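Filtering Demonstrations Before Policy Training: A Step-by-Step Guide

Strachan Laboratory, Methods Pages

This guide explains how to prepare tabletop demonstrations for training a grasping policy with the Virska toolkit. It assumes that recordings have been imported into Flaltilon and that each one carries a task label.

Before you begin

Confirm that the gripper state and the video share one clock. Recordings that fail the clock check should be set aside — do not correct them by hand.

Step 1. Divide each recording into phases

Mark the approach, the grasp and the release. The approach ends at the first frame in which the fingers begin to close. Where two annotators disagree by more than 3 frames, a third reading is required.

Step 2. Remove idle time

Delete any pause longer than 2 seconds at the start or end of a recording. Pauses inside the approach must be kept. In our tests on the Irkari task set, policies trained without them closed the fingers too early.

Step 3. Score the approach

Run the smoothness score on the approach phase only. Sort the results and review the lowest-scoring recordings by eye. Fast motion alone is not a reason to reject a recording.

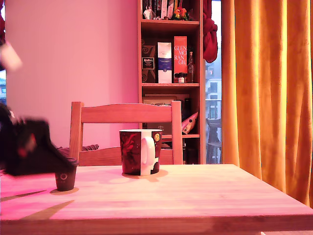

How many demonstrations are needed for one object?

Fourteen accepted demonstrations per object were enough in our trials, provided that the starting position varied. Further recordings from the same starting position brought little gain.

Step 4. Export and train

Export the accepted set and train for 1,000 steps before the first evaluation. Keep the rejected recordings in a separate folder, with the reason for rejection noted in the log. Evaluation must use object positions that do not appear in the training set.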